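Progress report to the Kesedo Fund
Snack and Small Goods Sorting, Wolico pantry site
Prepared by Tiina Lappalainen, with notes from Chih-ming Hsiao and Mawar Sutanto
Reporting period ending September

You asked for a frank report this time, so I will start with the part I like least. The claim in our proposal was that sorting donated small goods into bowls before packing would cut mistakes in the family bags. After 13 weeks I can say that mistakes are down. I can't say the bowls did it.

Three things changed in the same month. We moved sorting off the shared counter and onto its own dark work surface with a raised border. We brought in the steel bowls. And Ya-wen Chiang took over the Wednesday shift and rewrote the packing list so that it fits on one page. Any of these could explain the improvement, and my money is on the list. Mawar disagrees and would like that recorded.

What we did

The proposal called for 300 family bags to be packed and then opened and checked against the list before going out. We met that number. Of those, 17 had something wrong, mostly a missing item and in a few cases two of the same thing. We have no proper figure from before the project. The one quoted in the proposal came from memory, partly mine, and I would ask you not to repeat it in your annual summary.

The method is simple. Small goods come out of the donation cartons and go into a bowl. Whoever is sorting takes out wrappers, loose paper and anything opened, and what remains is moved to the packing trays. We tried plastic tubs first. They slid on the surface and held on to dust from the cartons, so Yee-man Leung swapped them for round stainless steel ones. Those wipe clean quickly, and I have no complaint about them apart from the noise.
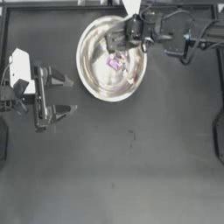 Why sort into a bowl at all, when the goods could go straight from the carton to the trays?

Because the cartons come in mixed, and small things get lost under large ones. A bowl gives the sorter one small batch to look through before anything is packed. Whether that is worth the extra step is what the next period should settle.

What did not go well

The first problem is scraps. Soft or crumpled pieces tend to curl against the side of a bowl and stay there when it is emptied, and they get carried into the next batch. Chih-ming found strips of packing paper in four of the finished bags. It does no harm, but it looks careless to the family who opens the bag. The rule is now that a bowl is checked by hand before it is refilled. I have watched a busy shift, and I doubt the rule is followed every time.

The second is small wrapped items with faint printing. If the sorter can't read what something is, it should go in the query tray. In practice people guess. Ya-wen has asked for a better lamp, and I support that, though I suspect the guessing has more to do with being hurried.

The third is time. The proposal said sorting would add no time to a shift. It adds roughly half an hour. The proposal should not have made that promise, and the people on the shift noticed well before I did.

Spending

We are under budget on equipment, mainly on account of the tubs being cheap and the Drodar shelving arriving secondhand. The label printer has not been bought. I am not convinced we need one, and I would prefer to hold the money until we know more. If the fund's rules require it to be spent by the end of the grant, please tell me soon.

Next period

I am proposing a plain comparison. The morning shift will sort into bowls as now. The afternoon shift will pack directly from the cartons. Both will use Ya-wen's list and the same work surface, and Chih-ming will check the bags without being told which shift packed them. Mawar expects the bowls to win easily. If they do, I will say so in the next report and stop arguing.

The Wei Street site has asked to copy our setup. I have told them to take the packing list now and wait on the rest. You may hear from them directly, as they were not pleased with that answer.

Still open with you: the lamp, the label printer money, and a date for your visit. Mornings before 11 are best, while sorting is still going on.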